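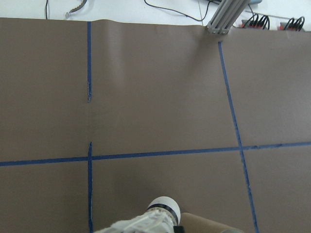
When does the new Palska badminton league start, and who can play?

The first matches are in the last week of August 2020, and anyone 16 or older can sign up, whether or not you belong to a club.

I'm Orysia Kuzmenko, I run the league office at Palska, and I've been itching to send this one out! We have had a badminton ladder here for years - the kind where you write your name on a sheet and hope the person above you picks up the phone. It was fun, but people drifted off by winter. So we are replacing it with a proper team league, with fixtures, a table and a final night in December.

We opened early registration to our existing players to see if there was any appetite. I was hoping for maybe a dozen teams. We got 22, with 183 players between them, and the emails are still coming in (sorry if I owe you one, I am working through the pile). There is room for 200 players in the first season, so if you've been thinking about it, please think a bit faster.

Teams are split into 3 divisions. Division One is for people who already play matches, Division Two is for regulars, and Division Three is for everyone who has a racket in a closet somewhere. You choose your own division when you sign up. If it turns out to be a bad fit, we can move you after the second round.
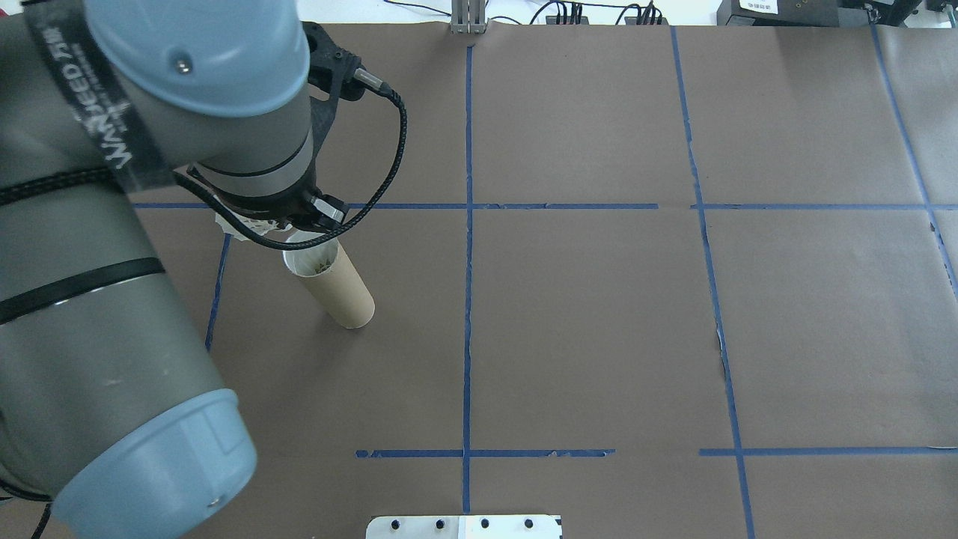
Cornel Crăciun wrote to ask whether the old ladder results would count for anything, because he'd spent two winters getting to fourth place and wasn't keen to start from zero. Fair question, Cornel! The ladder standings will be used for seeding in Division One, and the final ladder sheet is going up by the front desk with everyone's name on it.

Home matches will be played in the Barbu hall, which has the higher ceiling and the better lights. The smaller Neder hall stays open for casual play all through the season, so league nights won't push anybody out. A match is five games, all doubles, and we expect most to take under two hours. Mixed teams are welcome in every division, and a squad can be as big as you like as long as four of you show up.

Clirkitz, the racket shop across the parking lot, is our season sponsor. Arlindo Cordeiro and his crew there are restringing one racket per team for free before the opening round, and they're putting up the prizes too. I've asked what the prizes are and he won't tell me.

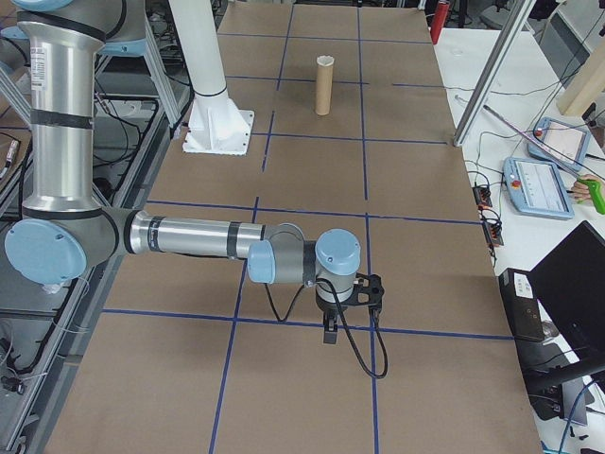
Brown paper and blue tape on the work table.

Entry is per team, so a bigger squad means a smaller share each. You can pay at the desk or by phone, and the captain needs to send us the full list of names before the first match. Laurențiu Lazăr is handling fixtures, and he would love to hear about your vacation dates now and not the night before.
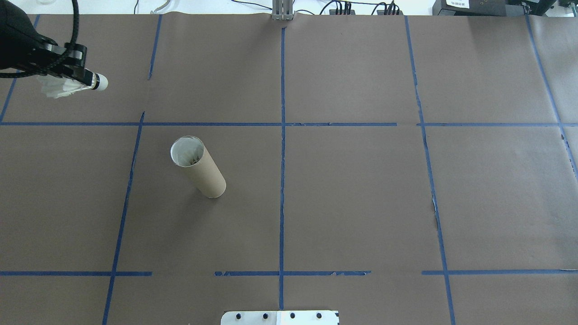
The rule I get asked about most is what we'll be hitting. Divisions One and Two will play with feather shuttles, and Division Three can use feather or nylon if both captains agree before they warm up. If you've only ever played with the plastic kind, look for a rounded cork base and a skirt of feathers, like the white one in the picture with the thin black band where the two meet. Feather flies differently, so come down to Neder and have a few hits first. We supply the shuttles for league matches and they're included in your entry.

To register a team, or to get matched with one if you're on your own, stop by the Palska front desk or call the league office and ask for me. Press questions and requests to come watch a match can go to Vasilică Toma at the same office.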